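A Morning Among the Baskets at the Plasthorpe Open Day
Posted February 1, 2024 in Days Out

I had been meaning to get to the Plasthorpe open day for three winters running, and every time something came up (a flat tire, a cold, my sister's move). This year I put it on the calendar in red and drove the whole way with the heater on full and a thermos between my knees. What a lovely morning it was!

For anyone who hasn't been, Plasthorpe is the old seed warehouse out past the river, now shared by a handful of small businesses that make or sell things for kitchens and tables. Once a year they open all the doors and let the rest of us wander. Tyson Dhillon was handing out maps at the entrance, and he told me they had put out 600 of them and expected to run short by lunch. He also told me to start upstairs, while there was still room to move, and I'm so glad I listened.

Upstairs is where Pelletier has its tableware rooms. I have a weakness for baskets - my husband would use a stronger word - and I went straight past the linens and the pitchers to the white tables at the far end. They had a dark brown wicker one there that I fell for on the spot, rectangular with soft rounded corners and low sloping sides, just the shape I like for rolls on a Sunday.

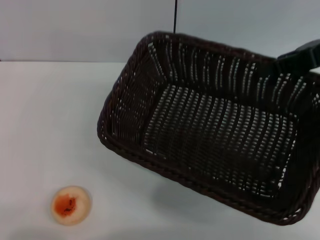

The dark wicker basket, tilted over one of the white tables upstairs.

The weave is flat and narrow and quite tight, but there are small gaps all through it, so a white table or a white cloth shows through in tiny slits. I'd never thought about what goes under a basket before! At home mine sits on a brown table, and you lose all of that.

I got talking with Sheldon Leclerc, who looks after the baskets for Pelletier and has the patience of a saint. I asked him how to clean one, having ruined a nice one years ago by leaving it in the sink. A dry brush first, he said, then a barely damp cloth, then a day somewhere airy, well away from the radiator. He likes a napkin in the bottom for anything crumbly. He was also firm that a basket should be picked up with both hands, and I nodded along like a person who does that.

What he really wanted to talk about was rims. When he shops for himself, he runs a thumb along the border before he looks at anything else. This one has a thick braid, the strands twisted over each other like rope, and up close it isn't one color at all. There's nearly black, then a deep reddish brown, and a bit of orange tucked down in the twists. 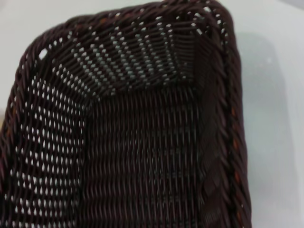 Lunch and the rooms downstairs

The café was run by Zanda, the bakery from the next town over, and the line was long but cheerful. I had the leek soup and a cheese scone and shared a bench with two retired teachers who had come by bus. They recommended the Trorner room, so that's where I went next, and spent far too long looking at wooden spoons. I bought two, plus a butter dish for my sister.

All the same, I kept thinking about that basket, and before going home I climbed the 39 steps - sorry, it only felt like that many - back up to see it once more.
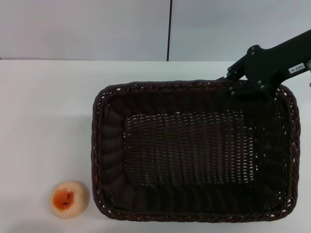
I wanted to settle in my own mind whether it would fit between the candlesticks, and I believe it would, with the long side facing the window. It's a little wider at the top than at the bottom, and the flat base has a finer weave than the walls, almost like mesh. I'd put a folded cloth in it for bread and leave it bare for pears.

I didn't buy it that day, as my arms were full and my purse was feeling the spoons, but Sheldon wrote the item number, 282, on the back of my map and I have it stuck to the refrigerator. My birthday is coming up, and the map is hanging right at eye level.

If you go next February, wear a warm sweater for the downstairs rooms and park on the river side, where it's a shorter walk to the door. Zanda had sold out of scones by the time I left, so eat early.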